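Agbeko 短篇历史小说语料说明

版本说明：本次为第 2 版，替换十月的初稿。初稿里有几篇的段落顺序错乱，已经下载过的请重新获取。

一、内容

Agbeko 收录以移民、淘金和边境生活为背景的短篇历史小说，全部用第一人称写成，共 1,000 篇。每篇由作者本人投稿并签署授权，编辑只改错别字和标点，不动情节，也不统一方言写法。同一个地名在不同作者笔下可能有两三种译法，我们照原样保留。

作品以中文原创为主，另有 40 篇译自匈牙利语和丹麦语，译者分别是 Barnabás Katona 和 Malou Eskildsen。译文在元数据里标有 translated 字段，原文不随本语料发布。

二、文件结构

texts 目录：正文，每篇一个纯文本文件，UTF-8 编码，换行符为 LF。
meta 目录：与正文同名的 JSON 文件，记录标题、作者署名、叙述者身份、故事年代和授权类型。
notes 目录：编辑批注，只覆盖部分作品，格式不统一，请勿当作标签使用。
pages 目录：投稿者个人页面的存档，含正文和配图。

文件名由作者代号加流水号组成，流水号有空缺，对应撤稿的作品，不会重新分配。

三、叙述者身份字段

narrator 字段有 6 个取值：矿工、水手、家眷、商贩、孩童、其他。标注由 Candela Nieto 和 Nabil Haddad 各做一遍，意见不同的由 Hubert Baran 裁定。故事中途换了叙述者的，以开头的那一位为准。最难判断的是成年人回忆童年的作品，现行规则是看叙述时的年龄，所以这类作品大多归入别的类别，“孩童”一类因此偏少。

四、个人页面存档

pages 目录保留了作者近况、写作札记一类的短文，配图随页保存，图注照抄原页。这些页面多半谈日常琐事，与小说正文没有对应关系，做叙事分析时可以整个跳过。
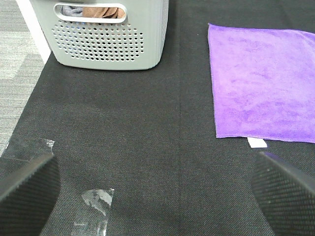

图：浅灰色塑料洗衣篮，里面放着叠好的衣物。

图片没有另做标注，也没有统一裁切。原页没有图注的，caption 字段留空。

五、已知问题

故事年代一栏由作者自填，精度差别很大，有人写到年，有人只写“祖父年轻的时候”。后一种我们存为字符串，没有换算。

部分作品引用了书信、家谱和民谣，作者自己也说不清哪些是抄录，哪些是仿写。正文中没有标出引文边界，统计词频时旧式用语会偏高。

有几位作者投了同一故事的两个稿本，结尾不同。两稿都收，在 meta 里用 variant_of 互相指向。划分训练集和测试集时请把它们放在同一侧，脚本 split.py 默认这样处理。

作品里有死亡、抢劫和歧视性称呼，按时代背景保留。meta 中的 content_note 由作者自愿填写，空值不代表没有此类内容。

六、使用与引用

可用于研究和教学。把单篇作品重新出版、改编或录成有声书，需要另外征得作者同意，联系方式见 contacts.txt。引用时请写语料名称和版本号；引用具体段落时，还要写作者署名和篇名。

预处理脚本依赖 Clukix 分句工具。用别的工具也可以，但对话里的破折号可能被切开，句数会和我们给出的统计表对不上。

七、撤稿与更正

作者可以随时要求撤稿。收到请求后，我们会在下一版删去正文和元数据，并在 CHANGES.txt 里记下流水号，不写原因。发现错字请附文件名和行号，发到 Jukalport 的问题页。更正每周四合并一次，合并前由原作者过目，作者没有回复的先挂起，不作改动。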